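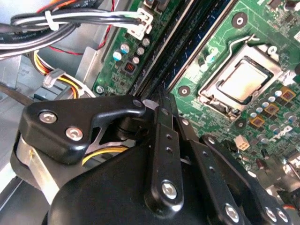
공청회에서 한 번 말할 기회를 주었다고 해서 동의를 받은 것으로 칠 수 있느냐는 질문이 지난 시간 끝에 나왔다. 통역도 없이 진행된 회의라면 참석자 명단이 무엇을 증명하는지 모르겠다는 말도 이어졌다. 이번 시간에는 이 질문에서 출발해 협의와 동의의 차이를 정리한다.

# 토착민의 토지권과 사전 협의

## 1. 용어

**협의(consultation)**: 국가가 토착민 공동체에 영향을 주는 조치를 취하기 전에 공동체의 의견을 듣고 합의를 목표로 대화하는 절차. 통지나 설명회와 구별해야 한다.

**자유로운 사전 인지 동의(FPIC)**: 네 요소로 나누어 읽는다.

- 자유로운: 강압, 매수, 위협이 없어야 한다.
- 사전: 허가나 착공보다 앞서야 한다. 시기는 조치마다 따로 판단한다.
- 인지: 사업의 규모, 기간, 위험, 대안에 관한 정보가 공동체가 이해하는 언어로 제공되어야 한다.
- 동의: 공동체가 스스로 정한 방식으로 결정해야 한다. 거부도 결정에 포함된다.

**전통적 점유**: 등기가 없어도 오랜 이용, 의례, 계절 이동, 묘지 등을 통해 확인되는 토지와의 관계. 상시 거주를 요건으로 보면 이동 방목이나 계절 어로를 하는 공동체가 보호에서 빠진다.

## 2. 근거 문서

유엔 토착민권리선언은 전문과 46개 조로 이루어져 있다. 선언이므로 조약과 같은 구속력은 없다. 다만 각국 법원과 지역 인권기구가 해석의 기준으로 자주 인용한다. 시험 답안에서 선언을 "조약"이라고 쓰는 경우가 많으니 주의할 것.

ILO 제169호 협약은 비준국을 구속한다. 협의를 국가의 의무로 규정하고, 지하자원의 소유권이 국가에 있는 경우에도 탐사나 개발에 앞서 협의 절차를 두도록 한다. 비준하지 않은 나라에서는 국내 헌법, 일반 인권조약, 지역 인권협약의 재산권 조항이 주된 근거가 된다.

두 문서의 관계에서 생기는 쟁점은 동의가 언제 필수인가이다. 대체로 다음 두 입장이 대립한다.

1. 협의 의무는 모든 경우에 있고, 동의는 협의의 목표에 머문다.
2. 강제 이주나 생활 기반의 상실처럼 영향이 중대한 경우에는 동의가 허가의 요건이 된다.

두 번째 입장을 취하더라도 "중대한 영향"을 누가 판단하는지는 남는다. 사업자가 낸 평가서만으로 판단하면 기준이 순환한다. 이 부분은 기말 과제와 연결된다.

## 3. 수업용 사례: 야스토프(Jastov) 상류 취수 사업

다비아(Davia)는 야스토프강 상류에 취수보와 송수관을 건설하겠다고 신청했다. 물은 하류의 브라투브브리지(Bratuvbridge) 산업단지로 보낸다. 노선은 13개 마을의 공동 방목지와 어장을 지난다.

확인된 경과는 다음과 같다.

- 신청서가 접수된 뒤 관할 관청은 30일의 의견 제출 기간을 두었다.
- 평가서 본문은 공용어로만 나왔고, 요약본만 토착어로 번역되었다.
- 설명회는 2회 열렸다. 장소는 모두 브라투브브리지 시청이었다.
- 의견 제출 기간이 연어 어로철과 겹쳤다.
- 기간이 끝나기 전에 진입로 공사가 시작되었다. 다비아는 이를 "준비 작업"으로 분류했다.
- 주민들이 진입로에서 천막 농성을 하자 관청은 출입 금지 명령을 내렸고, 일부 주민이 업무방해로 기소되었다.

### 검토할 점

**시기.** 진입로를 본 사업과 분리할 수 있는가. 진입로가 다른 용도를 갖지 않는다면 분리하기 어렵다. 허가 서류에서 공정표를 찾아 진입로 항목이 어느 단계에 적혀 있는지 확인한다.

**정보.** 요약본에는 갈수기의 취수량이 빠져 있었다. 어장에 미치는 영향은 갈수기 수량에 달려 있으므로 인지 요건의 핵심 정보가 누락된 것으로 볼 여지가 있다.

**대표성.** 관청은 지방의회 의원의 서명을 공동체의 동의로 보았다. 마을 쪽은 어장에 관한 결정은 어로 가구 전체의 모임에서 한다고 주장한다. 어느 쪽이 대표인지는 공동체의 관습과 내부 규약으로 판단하는 것이 원칙이다. 마을 사이에 의견이 갈릴 때 다수결로 처리할 수 있는지는 견해가 나뉜다.

**책임 주체.** 협의 의무는 국가가 진다. 기업이 설명회를 대신 열었다는 사실만으로 국가의 의무가 이행되지는 않는다. 기업에게는 별도로 인권 실사 책임이 문제 된다.

## 4. 농성 참가자의 기소

토지 분쟁은 형사 사건으로 바뀌는 일이 잦다. 주로 쓰이는 죄목은 무단침입, 업무방해, 공무집행방해, 중요시설 보호법 위반이다. 형사 법원은 보통 허가가 유효하다는 전제에서 출발하기 때문에 협의 절차의 하자가 심리되지 않고 넘어가기 쉽다.

변론에서 가능한 구성:

- 허가의 위법성을 선결 문제로 주장
- 전통적 점유에 근거해 침입의 성립을 부정
- 평화적 집회의 권리를 들어 제한의 비례성을 다툼

비례성을 볼 때는 체포 자체와 함께 보석 조건을 본다. 어장 출입을 금지하는 보석 조건은 판결 전에도 생계를 끊을 수 있다. 야스토프 사례의 보석 조건에도 강변 접근 금지가 들어 있었다.

## 5. 증언을 자료로 다룰 때

네델리코비치(Nedeljković) 기록 사업의 증언집을 함께 읽는다. 구술 증언은 점유와 이용의 역사를 입증하는 주요 자료이며, 문서가 없다는 이유로 가치를 낮게 보지 않는다. 인용할 때는 다음을 지킨다.

- 원어와 번역을 함께 적고, 번역자를 밝힌다.
- 증언자가 공개를 원하지 않은 장소(의례지, 묘지)는 지도에 표시하지 않는다.
- 직접 본 일과 전해 들은 일을 구분한다.
- 공개 동의가 철회된 증언은 과제에서도 뺀다.

증언집 앞부분의 용어표에서 강의 지명 표기를 확인할 것. 행정 지도의 표기와 다른 곳이 여럿 있다.

## 과제

야스토프 사례에서 동의가 허가의 요건인지에 대해 한 가지 입장을 정해 서술한다. 반대 입장의 가장 강한 논거를 하나 이상 다루어야 한다. 선언만 인용한 답안은 근거가 부족한 것으로 본다. 사례의 국가는 ILO 제169호 협약을 비준하지 않았다고 가정한다. 제출은 다음 수업 시작 전까지, 인쇄본으로 받는다.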